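Murín Voice Ratings: data card

Murín is a set of listener ratings of recorded adult voices, put together to study how well clinicians agree on the severity of muscle tension dysphonia. It holds rating sheets, task metadata and the scripts used to compute agreement. The audio itself is not in the public release (see Access).

Maintainers: Naledi Nkuna and Kanyarat Rojanasak, Brorgate Voice Clinic
Current release: 4
Last change: Sat 14 September

What is in the release

ratings.csv: one row per listener, sample and session
samples.csv: task type, age band, sex, recording room
listeners.csv: training, years in practice, first language
agreement.R: produces the tables in the project report
codebook.txt: every column, with units and allowed values

Background

Perceptual rating is still the first thing most voice clinics do, and published agreement figures for it vary a lot. Part of that comes from differences in the listeners, and part from how the samples are presented. We wanted a set where the same people rated the same voices twice, under two presentation orders, with nothing else changed.

Recording

Speakers were seen at the Brorgate and Codham sites between routine appointments. Each one gave a sustained vowel, a short reading passage and a minute of free speech on a topic of their choice. Speakers with a known neurological diagnosis were not recruited. Those who had a cold on the day were rebooked.

Levels were set before the reading passage and left alone afterward. Clipped vowels were recorded again in the same visit. Clipped free speech was not, and those files carry clip = 1 in samples.csv. 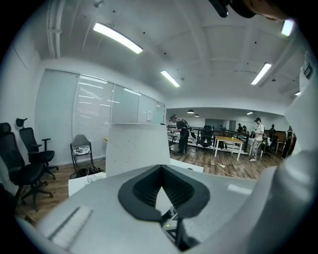 Listeners

There were 14 listeners in the first session and the same 14 in the second. All are speech-language pathologists or laryngologists with current voice caseloads. They worked alone, on closed headphones, and could replay a sample as often as they liked. The number of replays is logged in the column replays.

Ngan-ling Huang wrote the listener instructions and ran the practice block. Practice ratings are not included.

Rating scale

Overall severity, strain, roughness and breathiness were each marked on a visual analog scale from 0 to 100. Zero means the feature is absent. Listeners were not shown their earlier marks, and no anchor voices were played during the main task.

The second session took place at least 17 days after the first. In session 1 the samples were blocked by task. In session 2 all tasks were mixed.

Known problems

- Strain scores in session 1 are missing for listener L09, who skipped that slider on one full block. We left the cells empty.
- Codham recordings have a low hum from the ventilation. A high-pass filter was applied before playback, and the filtered version is the one listeners heard.
- Age is given in bands of 15 years. Please don't try to recover exact ages from other columns.
- Release 3 had the roughness and breathiness columns swapped for session 2. If you downloaded it, replace it.

Suggested use

The ratings are suited to work on inter-rater and intra-rater agreement, and to teaching. They should not be used to set treatment thresholds. The speakers are a clinic sample, so averages from this set say nothing about the general population. Mild voices are underrepresented, and agreement at the low end of the scale should be read with that in mind.

Access

The CSV files and script are open for non-commercial use with citation. Audio is held at Brorgate and can be heard on site by arrangement. Requests go to So-ying Hsu and should include a one-page outline and proof of ethics approval.

Citation

Nkuna N, Rojanasak K, Huang N, Hsu S. Murín Voice Ratings, release 4. Brorgate Voice Clinic.

Changes

Release 4: fixed swapped columns, added replays, reworded the codebook entry for strain.
Release 3: added session 2.
Release 2: corrected two task labels, reported by Marlene Seixas.
Release 1: first session only, April.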